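Plisgate 家居助手项目进展报告(设备采购与预算部分)

呈:Ambaye 基金项目办公室
7月17日

各位老师好:

四月份交上去的那份报告写得比较赶,设备那一块只有短短一段,后来你们在回信里很客气地提醒说,希望这一次能把钱花在哪里、接下来还要花在哪里讲得细一点。我们都觉得这个要求很有道理,所以这份报告基本上只谈设备,技术上的进展放在另一份材料里,这边只在跟采购有关的地方带上几句。篇幅可能会长一些,先跟各位打个招呼,也谢谢你们一直这么耐心地读我们写的东西。

先说大的方面。上一期拨款里划给设备的部分,目前主要用在三个地方:Hivach 的手臂租用,Jasel 的末端配件(就是手和夹爪这一类),还有样板间里的家具和日用品。手臂还是按季度租,没有转成购买。去年写申请书的时候,我们是打算中期就买下来的,当时算的账是租满一年就不如买划算。现在看,这笔账本身没有算错,可是 Hivach 那边的型号换得比我们预想的快,接口也跟着变,如果四月就买了,眼下手里就是一台旧接口的机器,Jasel 的新配件装不上去,还得另外配转接件。所以大家商量下来,觉得租金多付一点也值得,想请你们同意我们把租期再延一季,年底之前再谈买的事。

租约里有几条我们当初没有太留意,这里也一并说明。保养是包含在租金里的,上门的交通费却要另算,线缆的损耗也不在保养范围之内。线缆这个东西,平时拖在手臂后面没有人会去多想,等它在弯折的地方磨出了毛病,整天的工作就都得停下来。我们已经请 Hivach 把线缆单独报一个价,希望能写进下一季的租约,对方回复得很友善,说可以谈,正式的文件还没有寄到。文件一到,我们会转一份给你们。

再说样板间。卫生间那一间是这个阶段用得最多的,洗手台、水龙头、台面上的牙膏和牙刷杯,都是照着普通人家里的样子来布置的。申请书的附件里曾经列过一张"实验专用台"的报价,那张台子我们后来没有买。一方面是它确实贵,另一方面,在专用台上练得再熟,换到真正的洗手台边上还是要重新来过:石材台面会反光,台盆是凹下去的,小东西又总喜欢放在靠边的位置。省下来的钱转到了末端配件上,这一笔调整在四月的说明里已经报备过,这次附上的表格里也单独列了一行,方便你们核对。 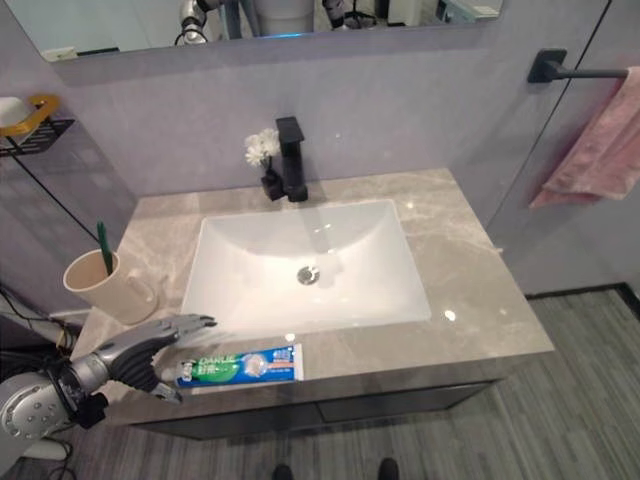

有同事在读这份报告初稿的时候问,既然做的都是洗手台上的这些小动作,为什么还要维持拟人手和夹爪两条采购线,合并成一条,备件、培训、合同不是都能省下一半吗?

这个问题我们内部也来来回回讨论过好几次,估计你们读到这里也会有同样的疑问,所以就放在正文里回答。拟人手的好处是灵活,手指能伸到比较别扭的角度,对付细长的、带把手的东西都比较有办法。它的麻烦是关节多,每个关节都有自己的脾气,维护要花的时间也就多。夹爪简单得多,指尖磨旧了换一副就好,培训一个新来的同学,一个下午就能上手。如果只留夹爪,预算表上确实会好看不少,可是当初向 Ambaye 申请的时候,我们写的目标就是要比较两种末端在家居环境里的使用成本,砍掉一条,这个比较就做不成了。所以我们的意见是,这一期两条线都保留,等下一份报告把完整的费用对照拿出来,再请你们一起来决定后面怎么走。那位同事听完也接受了,只是坚持要我们把培训的费用单独列出来,这个建议很好,表格里已经照做。

培训的费用以前是混在人工里的,拆出来以后连我们自己也吓了一跳。拟人手的培训时间明显偏长,而且很难一次安排完,往往是学了一半,手借给了别的小组,隔一阵子再来接着学,前面的内容又要从头温习。下半年我们想把培训集中在开学前那一段时间里做完,手在那段时间不外借,这样时间上会紧凑许多。Jasel 愿意派人来讲一次课,讲课不收费,路费由我们承担,这笔钱已经打进了预算。

运行时间方面,截至这份报告,两种末端加起来的运行记录是105小时,比计划要少。少掉的部分主要是在等件。Jasel 的指尖是从外地发货,我们头两次下单都是用到快没有了才想起来订,结果机器好好地停在那里,人也在,就是缺一副指尖。说起来有点不好意思,这种事情稍微提前一点规划就能避免。现在我们改成固定备货,柜子里常备5副指尖,用掉一副就登记一副,登记表贴在柜门内侧,月底由当值的同学统一下单。改了做法以后,停机等件的情况已经少了很多。

固定备货当然也占用资金。按照目前的用量,每个月留给指尖和小配件的额度是2000元,这个数字是我们翻了前几个月的发票以后定下来的,没有往高里报。额度当月没用完的,我们会累计到下个月,不挪作他用。另外还有一笔1020元的运费,是一批配件走加急时产生的,原来的预算里没有这一项。我们希望能从不可预见费里支出,如果你们觉得不合适,我们也可以自己消化,请在回信里告诉我们一声就好。

包装类物品是下半年的重点,这里也想多讲几句,它跟采购的关系其实很密切。硬的东西,形状是固定的,选好夹持力就可以反复练。软的塑料包装就要麻烦得多,表面滑,捏的位置稍微变一点,整个包装就会歪到另一边去,而且包装用旧了以后,手感和新的也不一样。所以耗材里有相当一部分是要不断更换的日用品,单价都很低,可是零零碎碎加在一起,票据就有厚厚的一叠。负责报销的同事已经向我们提过意见,希望不要再今天买一包、明天买一包了。我们打算下半年改为每月集中采购一次,清单提前定好,超市的票据合并成一张,这样你们审核起来也会轻松一些。 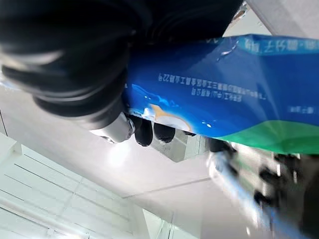 集中采购还有一个问题要考虑,就是存放。现在的储物柜是和隔壁小组共用的,东西一多就放不下,之前有一批日用品只好先堆在走廊里,后来行政那边来提醒了,我们才赶紧搬走。Plisgate 项目自己需要一个柜子,最好是能上锁的,把指尖、工具和日用品分层放好。柜子的钱不多,我们正在问学校有没有闲置的可以调拨,如果有,就不用动这边的经费了;如果没有,会在下一次预算调整里一起提出来,不会单独为这件事再来打扰你们。

接下来说说下半年想要采购的几样东西,按照我们心里的轻重缓急来排。

最着急的是一套备用的拟人手指节。整只手不需要备,价格也备不起,但是容易磨损的那几节,如果手边没有替换的,一坏就得把整只手寄回去,来回的时间很难预计。Jasel 答应可以拆开来卖,这在以前是不行的,我们磨了好久才谈下来,所以很希望能趁这个机会订下。报价单附在后面,有效期到下个季度初,要是你们的审批能赶在那之前,我们会非常感激。

其次是腕部的相机。现在用的这一只画质够用,遇到动作快的时候画面容易糊,光线强的地方也容易过曝。我们看过几家的产品,差价很大,贵的那几款有不少功能是我们用不上的。目前的想法是先借一只来试用,试过以后再决定要不要买、买哪一档,所以这一项在预算表里只写了名目,金额先空着,请不要以为是漏填。

再往后是照明。样板间里的顶灯是装修时就有的,亮是够亮,照在石材台面和塑料膜上反光很厉害。有同学提议换成可以调光的灯,也有同学认为应该保留原样,理由是普通人家里的灯也就是这个样子,练习的时候把光线调得太舒服,将来到了别人家里照样要吃亏。两边说得都有道理,我个人稍微偏向后一种意见。这件事目前还没有定论,预算里先不列,讨论有了结果再向你们报告。

手臂的保险也到了该续的时候。上一份保单是 Hivach 代办的,条款偏向运输途中的损坏,对日常使用里的磕碰写得很含糊。我们问过学校的资产部门,他们建议由我们自己来投保,手续会多几道,保障范围却清楚得多。两种方案的报价都已经拿到,放在附件的最后,你们如果有一贯合作的保险公司,也欢迎推荐给我们。

还有一件事想提前征求你们的意见。按照原来的拨款安排,设备费是分两次到账的,第二次要等年底的评审。可是指节和保险这两项都落在评审之前,中间会有一段空档。我们自己能垫付一部分,全部垫付就有些吃力了。不知道能不能把第二次拨款里的一小部分提前,其余的仍旧按原计划走?如果制度上不方便,我们就把保险排在前面,指节往后放,先跟 Jasel 商量延长报价的有效期。无论怎样安排,我们都能理解,只是希望早一点知道,好把下单的顺序排出来。

附件里有更新后的预算表、租约续期的草稿、Jasel 和 Hivach 的报价单,以及培训费用的拆分明细。草稿里用黄色标出来的地方还在和对方确认,措辞可能会有小的改动。你们如果方便到样板间来看看,我们随时欢迎,提前告诉我们一声,好把机器的时间空出来,也好给各位准备茶水。

谨此报告,并再次感谢 Ambaye 基金一直以来的支持。

Plisgate 项目组 敬上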